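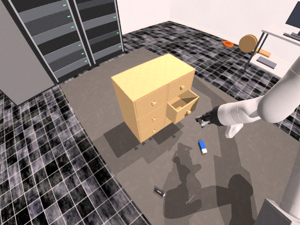

Drawer check in the simulator, one drawer open.

**1/**
I work returns at the Kassa warehouse in Drilivcombe. Dressers, nightstands, desks, anything with drawers. We've been told when the arms are coming, so I'm writing down how the job works now and what we know about the change.

**2/**
The job on my bench: a returned unit comes in, you open every drawer, take out whatever's in there, check the runners and the knobs, close it up, tag it. Good unit goes back to stock. Bad unit goes to repair or gets broken down for parts.

**3/**
In September we did 3253 units. 1781 of them had something left inside. Pens, batteries, erasers, hair ties, screws, kids' drawings, one full set of house keys. Anything personal gets bagged with the return number and mailed back.

**4/**
There are 70 people in the building and 6 of us on drawers. That's the bench the arms are going to first. The system is from Pallero and the programming is done at their office in Lakangate.

**5/**
They build it all in the simulator before anything gets shipped. A dresser on a mat, small stuff on the mat next to it, a white arm with a black gripper. We got to spend a day up there and watch them work.

**6/**
Most of that day was knobs. A round knob is easy for a hand and it takes them a lot of work to get the gripper to hold one without slipping. They asked us how hard we pull. None of us had an answer, so we pulled drawers on a luggage scale for an hour.

**7/**
The other thing they wanted was how drawers go wrong. Ours stick in cold weather. Some have the stop missing and come straight out onto your feet. Some were put together by the customer with the runners swapped. I wrote two pages on this and they used it.

**8/**
Small flat things are the hard part after knobs. An eraser on the bottom of a drawer, or a battery that rolls to the back corner. I get those with a fingernail. They were still working on it when we left.

**9/**
What changes for us, according to the sheet we got on 16th December: two arms on the drawer bench, one person per shift watching both. The rest of the drawer crew moves to repair or to the outbound dock. Same pay for a year. After that it gets reviewed.

**10/**
I asked what reviewed means. They said it means reviewed.

**11/**
The good side first. Bending to a bottom drawer all day is bad for your back and your knees. I've been on this bench long enough to have both. Three of us have had time off for it. If an arm does the bottom drawers I won't miss them.

**12/**
Also, repair is a better job. You learn to fix runners, reglue joints, match stain. I've asked for training on it before and was told there was no room. Now there's room.

**13/**
The part I don't like is the watching job. One person, two arms, eight hours. You step in when one stops and otherwise you stand there. I did a trial shift of it on the pallet wrapper a few years back and it was the longest shift I've worked.

**14/**
And you work alone. Right now the bench is three people a shift, talking. New people learn it by standing next to someone. With one watcher I don't see how the next person learns what a bad runner feels like.

**15/**
We put in three requests. Rotate the watching job every two hours. Let whoever is on it keep hand-checking a few units each shift. Let us stop the arm ourselves without calling a supervisor – the wrapper had that rule and it cost us time every day.

**16/**
They said yes to the stop button. Rotation is "being looked at." Hand checks were a no, on cost. I'm going to bring that one up again.

**17/**
Some people at the dock asked me why I helped with the two pages. Fair question. The arms were already ordered. I'd sooner it knew about the missing drawer stops than have it drop one on whoever's standing there, and that could be me.

**18/**
Personal items are still open. The sheet says the arm empties the drawer into a bin. It doesn't say who goes through the bin, or how you match a set of keys to a return number once it's in there with everything else. I've asked for that in writing.

**19/**
My name is down for repair. I'll post again when the first arm is bolted down and has a real dresser in front of it.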